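Ticket 783: Page posts not reaching followers after change of scheduling tool
Status: Closed
Opened by: Nélida Quezada, Kļaviņa bakery
Handled by: Todor Nedeljković, Brokmont support

23rd October, first message from customer

Hello, we moved our social accounts from Vuvum to Brokmont two weeks ago. The posts go out on time and I can see them on our Facebook Page when I am logged in. But reach is almost zero. Before the move a normal post reached 526 people or more. Yesterday's post about the rye bread reached 27. Did Facebook punish us for something? We had a giveaway in the summer where we asked people to tag a friend, and I am worried it is because of that.

Reply, Todor

Hello Nélida, thank you for the clear report. I looked first at the Page Quality tab with the access you gave us. There is no warning and no restriction there, so I do not think the giveaway is the reason. Please do not delete the old posts for now.

Could you please check one thing on a phone that is not logged in to the bakery account? Open the Page and tell me if you see the rye bread post.

Customer

My colleague Violeta Navarrete checked with her own account. She sees the posts from September but nothing new. My sister in Spain also does not see them.

Reply, Todor

This helps very much. It means the posts are published, but with a limited audience. I compared the settings of the Page connection and found that the country field in your posting profile is filled with one country only, and it is the wrong one. The field was imported from Vuvum together with your old advertising profile. So each new post was visible to the Page managers and to people in that country.

Steps to correct it:
Open Brokmont, then Channels, then your Page.
Choose Posting profile and open Audience limits.
Clear the country field and the age field. Leave both blank.
Press Save, and after that press Reconnect. Save alone does not send the change to Facebook.

Customer

I did the steps, but after Reconnect I see error 2 and the old country is back.

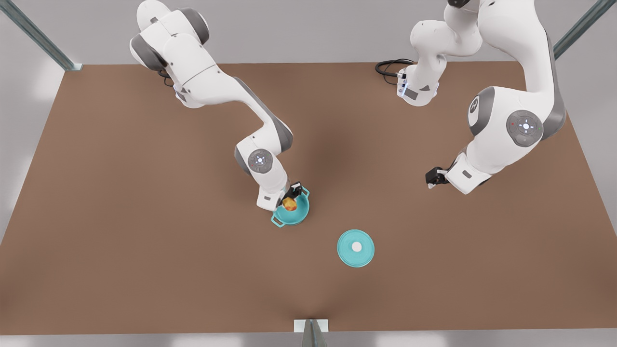 Internal note, Todor

Asked Normand Lachance from the integrations team. He says the profile is locked when there are posts waiting in the queue. The customer has posts scheduled until November, so the lock never goes away by itself. Also checked that the Ikik link shortener is not involved - it only changes the links.

Reply, Todor

Please go to Queue and press Pause all. Then repeat the steps from before, and press Resume when the country field stays blank. Your scheduled posts keep their dates. The posts which are already out must be changed one by one on Facebook, with the audience button next to the date.

Customer

It worked! The field is blank now and Violeta sees the new post about the Saturday opening. I changed the audience on the older ones too, except the giveaway reminder, which is finished anyway.

Closing note, Todor

Cause: audience limit imported from previous tool, locked by queued posts. Wenceslao Montecinos will add the pause step to the help article about moving accounts. Normand has a separate ticket for the text of error 2, it should say that the queue is active.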